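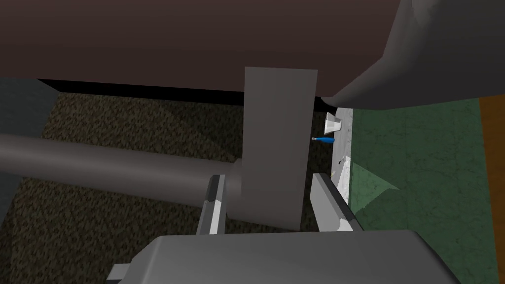

Progress report to the Trakholm Fund: Working rules for household manipulation tests in simulation

Prepared by Noemi Castellanos, Rillholm Robotics Group
Reporting period ending in August

1. Summary

The grant pays for a set of written rules for running, recording and reporting robot manipulation tests in simulated homes. At the end of this period the second draft of the rules is finished and in daily use at Rillholm. Our partner site, Povamside, has started working from the same draft. The scoring tool is behind schedule and will be delivered in the next period. Spending is within the approved budget and we are not asking for any change to it.

2. Background

The first report explained why we applied. Teams that test in simulation often publish a success rate with very little about how a trial was started, stopped or judged. Two groups can run what looks like the same task and get numbers that can't be compared. We had this problem inside our own group, where two people scoring the same recording could disagree on whether the robot had completed the task.

The rules are meant for small teams. They cover test setup, operator conduct, recording, scoring and what must appear in a write-up. They do not cover safety around physical machines. Sites that move from simulation to hardware need to follow the standards that apply to their equipment, and the draft says so on its first page.

3. Work done this period

3.1 Second draft

The first draft was too long and people did not read it. We cut it down and moved the reasoning into an appendix, so that the main text is only what a person running a trial has to do. Ferreira edited both parts and also wrote the short version that is kept open at each workstation.

The main changes are these:

Every trial has a written start condition. It names the room file, the starting pose of the robot, the pose of the gripper and the state of any object that can move.

The success condition is written before the first trial of a batch and is locked once the batch begins. If it turns out to be wrong, the batch is closed and a new one is opened under a new number. Old results are kept.

Contact with furniture is logged as its own event, whether or not the task was completed.

An operator may stop a trial for a software fault, and must write down the fault. An operator may not stop a trial on the grounds that it looks likely to fail.

3.2 Wrist view

We spent more time than planned on the wrist view. Near furniture it can be hard to judge distance from that view alone. In the image that opens this report, the fingers are open on either side of a flat gray panel under a large brown surface, and small objects are resting on or near a marbled strip to the right of the panel. A scorer given only that image cannot tell whether the panel is between the fingers or some way beyond them. Reviewers at both sites were asked whether the gripper had reached the panel, and their answers did not agree.

The draft now says that no contact or grasp may be scored from the wrist view alone. The scorer needs either the contact record from the simulator or a second view from a fixed point in the room. If neither is available, the trial is marked "not scored" and stays in the total. We had some argument about that last part. Povamside wanted such trials left out of the total, and we can see the case for it, but leaving them out makes it easy to lose difficult trials without anyone noticing. They are now reported on their own line.

The same section sets a rule for what a still image in a report may be used to support. It may show a setup or a position. It may not be offered as evidence that a task was completed.

3.3 Trial runs under the draft

Rillholm ran a batch of 2000 simulated trials under the second draft. The purpose was to find out whether the rules could be followed at that volume, so we are not reporting a success rate for the robot and the batch should not be quoted as one.

Most of the rules held up. The start condition form was filled in properly once we made the room file and robot pose load into it automatically. The fault notes were weaker. Many of them said only "sim error" or "froze," which is no use to anyone reading them later. We have replaced the free text box with a short list of fault types and a required comment.

We also pulled 60 recordings from the batch and had them scored separately by Rillholm and Povamside. Where the two sites disagreed, the cause was nearly always the wording of the success condition. "Object placed on shelf" was the worst of them. It did not say whether the gripper had to have let go, or how long the object had to stay put. The draft now requires a release and a hold time in any placing task – the hold time itself is left to the site, but it has to be written down.

3.4 Training

Povamside staff completed 3 training sessions on the draft, all held remotely. The sessions went through one batch from setup to write-up. People asked for more practice on contact events and less on file naming, and we will change the material to match.

4. Problems and delays

Scoring tool. The tool was due at the end of this period. It reads contact records correctly from our own simulator setup but not from the one at Povamside, which stores contacts in a different order and drops very short ones. We underestimated this. A fix is in testing.

Collision shapes. Some of the room files use collision shapes that are simpler than the visible furniture. A gripper can be stopped by a surface that does not appear to be there, or pass through the edge of one that does. This affects the contact rule directly. The draft now asks sites to state which collision shapes were used and to check them against the visible model before a batch begins. The check is slow when done by hand and we do not yet have a better way of doing it.

Staff time. Ferreira was away for part of the period and the appendix was finished later than planned. It did not hold up the main text.

5. Status against the agreed deliverables

Second draft of the rules: complete.
Short version for workstations: complete.
Training at the partner site: complete, material to be revised.
Comparison scoring between sites: complete, written up in the appendix.
Scoring tool: late, expected next period.
Public release of the rules: on schedule.

6. Plan for the next period

The scoring tool comes first. Once it reads both sets of contact records, the shared recordings will be scored again with the tool and compared with the scores people gave. We want to know where the tool is wrong before anyone else uses it.

We will then send the draft to outside teams for comment. So far 3 have agreed to read it, and one of them works mainly on hardware, which should help with the section on moving from simulated to physical trials. That section is thin at present.

The collision shape check needs an owner. Povamside has offered to take it on, and we expect to settle this at the next joint meeting.

7. Request to the Fund

We would like the Fund's agreement to move the scoring tool delivery date into the next period at no extra cost. We would also welcome a view on the license for the public release. Our preference is to let other groups copy and adapt the rules freely, provided that a changed version is clearly marked as changed.

The second draft, the appendix and the spending statement are attached separately.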